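Ticket: Half the campaign video views missing from Clulix report
Opened by: Liesl Marti, Hiltstead
Product: Clulix dashboard, Avton connector
Status: Solved

Hi all! So we launched the women's hockey spot for Zamfir in April (sixty seconds, lots of ice, my favorite thing we've made this year) and the client wants numbers every morning. Avton says the film had 3,063 completed views on day one. Clulix, pulling from that very same Avton account, says 1,461. I've refreshed, logged out and back in, and tried a different browser. Same number every time, so at least it's consistent, ha.
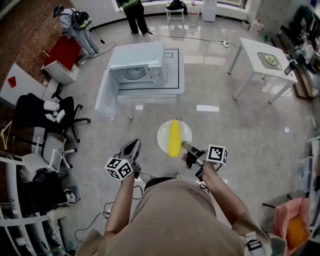

I also checked the date range, which has bitten me before. Both are set to the launch day only, both on Eastern time. The campaign filter is "Zamfir hockey" and I can see the spot listed by name, so it's finding the thing. It just isn't finding all of it!

Reply from Brigitta Eder, Clulix support
Hi Liesl, could you export the raw rows from Avton and tell me how many there are? And is the short cut of the film tagged with the same campaign name?

Update from Liesl, 9:40 am
OK, exported. The file has 17 placements in it and Clulix shows me nearly all of them, but the big one, the pre-roll before the match highlights, is missing completely. The short cut has the same tag, I checked it letter by letter.

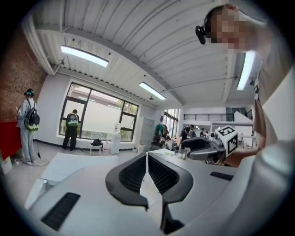

Then I went looking at the pre-roll in Avton and its name has a slash in it (somebody here typed "pre/roll", and I have a horrible feeling it was me). I changed it to a hyphen and ran the sync again. Still 1,461. Does it need a full reload to pick up old days?

Reply from Brigitta Eder
It does. Go to Connector, then History, then Reload, and choose the launch date. A normal sync only picks up new days. I've logged the slash problem as a bug on our side.

Update from Liesl, 11:15 am
Reloaded, and it's showing 3,063! Sending the client the corrected report now. Please close this one, and thank you so much Brigitta!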